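Robotic laundry folding
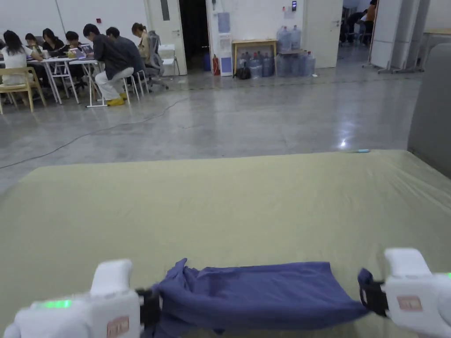
Robotic laundry folding is the handling of washed clothing and household linen by a machine that picks up each item, spreads it, folds it and places it on a stack. The term covers fixed industrial equipment, enclosed appliances for the home, and general-purpose robot arms that fold on an open work surface. It is often used as a measure of progress in household robotics, as it requires a machine to work with soft material that has no fixed shape.

Industrial folding of flat goods such as sheets and towels has been routine for decades. Folding mixed garments from an unsorted pile remains a research and early commercial activity. Systems able to do it are slower than a person and need some degree of human supervision.

Background

Most factory robots handle rigid parts. A rigid part can be described by its position and its orientation, and a grip that works once will usually work again if the part is presented the same way. Cloth does not behave like this. A shirt dropped twice on the same table will come to rest in two different shapes, with different parts of it hidden under other parts. The number of possible shapes is too large to list, and small changes in how the cloth is held can change the way the rest of it hangs.

Early research systems dealt with this by limiting the task. The garment was of a known type and size, it was often a single bright color, and it was laid flat before the robot began. Under these conditions a fixed sequence of folds could be carried out with little sensing. Later systems began with the item in a crumpled state, which added the problem of finding out what the item was and where its edges and corners lay.

Stages of the task

The work is normally divided into separation, spreading, folding and stacking.

Separation is the removal of one item from a pile. Failures are common at this stage. Sleeves and straps tangle, socks cling to the inside of larger garments, and a gripper that closes on two layers may lift two items together. Some systems lift an item, inspect it from the side and drop it again if more than one appears to be present.

Spreading takes an item from an unknown shape to a known one. With two arms, the usual method is to hold the item by one point, find a second point on the hanging cloth, and regrasp until both grippers hold useful places such as two shoulders or two corners. The cloth is then pulled to a light tension and lowered onto the surface. A second method, called flinging, swings the item forward and lays it down on the return stroke so that air resistance opens it out. Flinging needs fewer regrasps but more clear space, and it works poorly on heavy or damp fabric.

Folding proper is the best understood stage. Once an item is flat and its outline is known, the fold lines can be computed or learned, and errors at this point tend to be small ones, such as a skewed edge or a trapped wrinkle.

Stacking involves moving the folded item without opening it. A thin plate may be slid underneath, or the item may be dragged to the edge of the surface and lifted with both grippers. Stacks of unlike items lean, and most demonstrations end before the stack is more than a few items high.

Equipment

Two-arm layouts with parallel-jaw grippers are the most common. The jaws are usually narrow, so that they can be pushed under a hem, and they may be faced with a soft material to keep thin cloth from slipping. Suction is used in industrial lines for flat goods, but leaks too much air through knits to be dependable on general clothing.

The work surface has some effect on results. A padded or slightly yielding surface lets a gripper tip press down and close under a single layer, where a hard table tends to stop the tip above the cloth. A surface that contrasts in color with the laundry makes the outline easier to detect. Dark garments are a recurring difficulty for cameras, as creases and layer edges show little shading on navy or black fabric.

Sensing is mainly by camera. One camera is commonly placed high, looking down at the work, with others near the grippers. Touch sensing has been tried for telling one layer of cloth from two but is not in wide use.

Learning methods

Since the early 2020s, most new systems have been trained on recorded human demonstrations in place of hand-written rules. A person controls the grippers directly, or performs the task with hand-held grippers of similar shape, and the recorded motions are paired with camera images. A model is then trained to produce motions from images.

The approach copes better with crumpled starting states than earlier rule-based methods did, and it recovers from some mistakes, such as a dropped corner, without a separate recovery program. Its main cost is the collection of data. The Clukum folding set, a small collection used for comparing methods, holds 3153 demonstrations covering 272 garments, most of them T-shirts, towels and short pants. Models trained only on this set do less well on items with buttons, linings or elastic, which are thinly represented in it.

Simulation is used to add to recorded data. Simulated cloth remains an approximation, and friction between layers is particularly hard to match. A policy that succeeds in simulation may fail on a real item of the same outline but different weave.

Products and trials

Enclosed folding appliances for the home have been announced several times. The general design asks the user to clip each item to a feed rail, after which rollers and plates inside the cabinet make the folds. The Ulevel cabinet followed this pattern. It accepted shirts, pants and medium towels, and excluded bedding, socks and children's sizes. Reviewers noted that clipping the items took up much of the time that hand folding would have taken, and the product was withdrawn after one season.

The Lehtinen system used two arms over an open table and was aimed at small commercial laundries. In a trial that began in February, it folded towels at a rate of 30 per hour, with an attendant called when an item could not be spread after several attempts. Mixed clothing was tried in the same trial and dropped after 20 shifts. The towels were continued.

Ludeo offers folding as one of several tasks on a mobile robot for the home. An operator at a distance may take control when the robot stops, and the company does not publish the share of work done this way.

Evaluation

Reported results are difficult to compare. Some groups count an attempt as successful if the item ends in a recognizable fold, while others measure the outline against a target rectangle. Starting states range from neatly flat to taken directly from a dryer. Time limits also differ, and a system allowed unlimited regrasps will show a higher success rate than one stopped after a few minutes.

Video demonstrations are often played at several times actual speed. The time per item, the number of human interventions and the range of garments are generally considered more informative than success rate alone — the last of these being the figure most often left out.

Limitations

No widely available machine will take a full household basket and return it folded without help. The tasks around folding are also largely unsolved in the same machine: turning garments right side out, pairing socks, fastening buttons, and fitting stacks into drawers. Fitted sheets exceed the reach of most two-arm systems and are usually left out of tests.

Cost is a further limit. A pair of arms with cameras and a computer is expensive for a task that takes up only a small part of the week, and developers of home robots therefore tend to present folding as one chore among others, along with clearing tables and loading dishwashers. In commercial laundries, where the same towel is handled all day, a single-purpose machine is usually faster.

See also

Deformable object manipulation
Dual-arm robot
Flatwork folder
Home robot
Learning from demonstration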